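Splitting personal property when neither of us wants to pay for more lawyer time

Posted by Agathe Coste in Family Law > Divorce > Property

My husband and I are doing an uncontested divorce. No kids, no house (we rent), two cars already sorted out, and the retirement accounts are going to be handled in a separate order that somebody with a calculator is drawing up. We agree on all of it. We have been so reasonable that friends have asked if we're sure.

Then we got to the contents of the apartment, and we are now in week 7 of a dispute that includes a waffle iron.

My lawyer, who is perfectly nice and bills in six-minute slices, has told me twice that the judge does not want to hear about the kitchen. The draft agreement from her office has one line saying that "the parties have divided their household goods to their mutual satisfaction." We haven't. There is no satisfaction, mutual or otherwise. He's staying in the apartment through November and I've already moved to Mostmont, so most of it is physically with him.

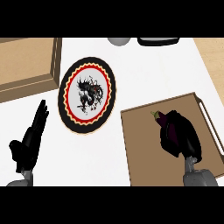

What I'd like to know is whether I can sign with that line in there and sort out the rest later, or whether signing means I've agreed that whatever is in his possession is his. Also, he says the dining set his aunt gave us was a gift to him alone. It was a wedding present. The card had both our names on it, though mine was spelled wrong. The set would cost $3432 to replace, according to him, and he looked that up surprisingly fast for a man who doesn't care about it.

I've spent $1136 so far on legal fees and would like to stop before the fees pass the value of the furniture.

Florian Ferrand

just split it 50/50. my ex and i flipped a coin for everything over a hundred bucks and it took one evening. lost the couch, kept the dog, no regrets. also dont let him "store" anything for you, you will never see it again

Solène Delaunay

I worked as a paralegal in a family practice for a long time (small office, bad coffee), so take this as the view from the filing cabinet and run it past your own lawyer. States differ, and you haven't said which one you're in.

Please don't sign that line if it isn't true. In most agreements I typed, the sentence saying you've already divided everything came with a companion a paragraph or so down, saying each party keeps whatever is in his or her possession on the date of signing. People skip the companion. Look for it. If it's there and most of your things are in his living room, you may be signing over most of your things, and getting a judge to reopen it over a bookcase is a long shot and an expensive one.

The usual fix is cheap. Make a list and attach it as an exhibit. Ours had two columns, "to Wife" and "to Husband," and anything nobody put on the list stayed where it was. Put in a pickup date, a time of day, and who pays for the truck. Say what happens if the pickup is missed. You'd be amazed what people will fight about in a parking lot at 9 a.m. when the paper only says "at a reasonable time."

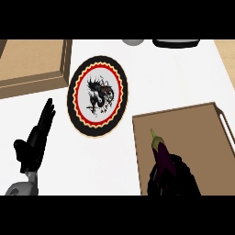

On the aunt: gifts to one spouse are generally separate property, and gifts to both are generally marital. A wedding present is often treated as given to both, but who the giver meant it for matters, and a card with both names helps you, misspelling included. Keep the card. Whether it's worth arguing is another question. Courts tend to look at what used furniture would sell for today, and I'm sorry to tell you that a used dining set sells for about what a good dinner costs. The replacement price he found is a number for an insurance company.

If you're stuck on a handful of things, take turns picking. One of you goes first, the other gets the next two, then alternate. It works on adults too. If even that fails, one mediation session is usually less than two lawyers writing letters to each other about a waffle iron, and I have filed those letters.

Eugénie Hamel

Agree with Solène about the exhibit. Mine listed "tools" and we then disagreed for a year over whether a stand mixer is a tool. Be specific. Write the color down.

Also take pictures of the big stuff before you sign, and change the address on your renter's policy if you haven't yet. I forgot and paid for coverage on his stuff until spring.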